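Skiment
Accueil Logiciels Documentation À propos Contact

Qui sommes-nous

Skiment écrit du logiciel pour bras robotisés : perception, planification de prise, commande, et toute la tuyauterie entre les trois dont on parle peu dans les salons. Nous ne fabriquons pas de robots. Nous avons essayé une fois, pendant un printemps, et l'étagère du fond en garde le souvenir.

La société a été fondée par deux anciennes collègues, Kamonchanok Klinhom et Usa Thammasiri, qui partageaient un bureau, une cafetière et une certaine lassitude devant les démonstrations où un bras empile des cubes. Les cubes sont des objets très coopératifs. Nos clients, eux, manipulent des sachets, des étuis, des housses, des trousses : des choses molles qui changent de forme dès qu'on les touche et qui brillent là où la caméra préférerait qu'elles s'abstiennent.

Ce que nous faisons

Kaewmanee est notre module de perception. Il prend les images d'une caméra de poignet et propose des points de prise sur des objets souples, avec un score de confiance. Ce score a longtemps été d'un optimisme touchant. Kamonchanok l'a recalibré l'hiver dernier et il doute désormais à peu près quand il faut.

Nerkum s'occupe de la planification et de la commande : trajectoires, vitesse d'approche, fermeture des doigts, reprise après échec. La reprise après échec représente la plus grosse partie du code, ce qui en dit long sur le métier.

Gondside est l'outil interne que nous avons fini par distribuer parce que les clients le voyaient sur nos écrans et demandaient ce que c'était. Il rejoue une séquence enregistrée, aligne les images sur les commandes envoyées et montre à quel moment les deux ont cessé d'être d'accord. L'interface est laide. Usa y travaille le mardi.

Comment nous travaillons

Chaque version de Nerkum passe par la même campagne d'essais avant de sortir. La dernière comptait 3 053 prises sur 59 objets, tous achetés dans le commerce ou retrouvés au fond d'un tiroir. Nous lisons les journaux d'échecs en entier, à voix haute quand il est tard. Les paramètres sont versionnés avec le code, y compris ceux que quelqu'un jurait n'avoir changés que pour voir.

Nous publions les régressions dans les notes de version, sous le titre « Régressions ». Un consultant nous avait suggéré « Axes de progrès ». Il n'est pas revenu.

Les articles en vinyle méritent une mention particulière. Reflets, plis, inscriptions en travers, fermeture qui bâille : pour un segmenteur, un étui à crayons bleu offre une bonne demi-douzaine de bords plausibles, et un seul rebord qu'on ait vraiment envie de pincer. 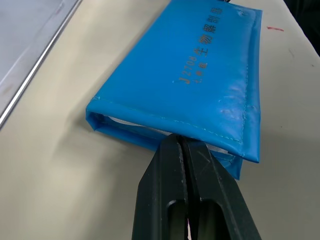 Nous rejoindre

Nous cherchons de temps en temps quelqu'un qui aime le C++, la géométrie et les causes mal posées. Une lettre de motivation n'est pas nécessaire. Racontez-nous plutôt le bogue qui vous a pris le plus de temps, et combien de caractères faisait le correctif.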